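# Is there a longer cut of "Mulness" anywhere, or did I imagine that ending?

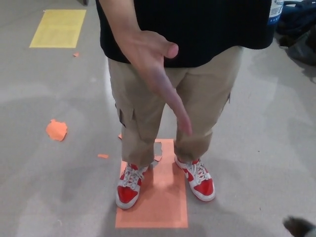 So I watched Mulness again last night (second time, first was at a festival back in November) and I swear a whole chunk of the last act is gone. The first time I saw it, after the sister drives off, there was a long scene in the motel office where she calls the brother and hangs up before he can talk. Then the snow, then credits. On Fumeo it goes straight from the car to the snow and it feels so abrupt!

I checked the running time on Fumeo and it doesn't list one, just a progress bar. My husband thinks I'm mixing it up with Undemton, same director and also a lot of motels, but I've only seen that one once and I'm pretty sure the phone in it was a pay phone.

Does anybody know if there are two versions? And if so, can you rent the long one? I don't mind buying a disc, I still have a player.

Posted 5 March 2026 – 846 views

## 3 answers

**Answer 1 (accepted)**

You didn't imagine it. I saw the festival cut too and the motel call was in there. The director talked about it in a podcast interview after the release and said the distributor wanted the movie shorter, so they took out 23 minutes between the festival and the regular run. The phone call was the biggest piece. There was also more of the dad's birthday dinner near the start, and a bit with the neighbor's dog that I didn't miss at all.

The disc from Castillo has both versions. Careful though – there are 2 editions and they look almost the same from the front. The one you want says "festival version" on the back, down by the audio info. The cheaper one only has the theatrical cut plus a trailer. I got the wrong one first and had to send it back, which took forever.

I don't know of anywhere that rents the long one. I looked on Fumeo under extras and all they had was a short interview with the lead actress, where she mostly talks about learning to drive stick for the part. Cute, but no deleted scenes.

If you get the disc, watch the long version from the beginning and don't just skip to the motel. The dinner changes how the call plays, at least it did for me.

**Answer 2**

I liked the short one better tbh. The call explains too much. Undemton is the better movie anyway

**Answer 3**

Adding to the first answer: my library had the two-version disc, so try yours before you spend money. Mine was filed under drama but the catalog had it as a thriller, so I had to ask at the desk. Subtitles on the long cut were a little out of sync for me during the dinner scene, fine after that. Could just be my player, it's old.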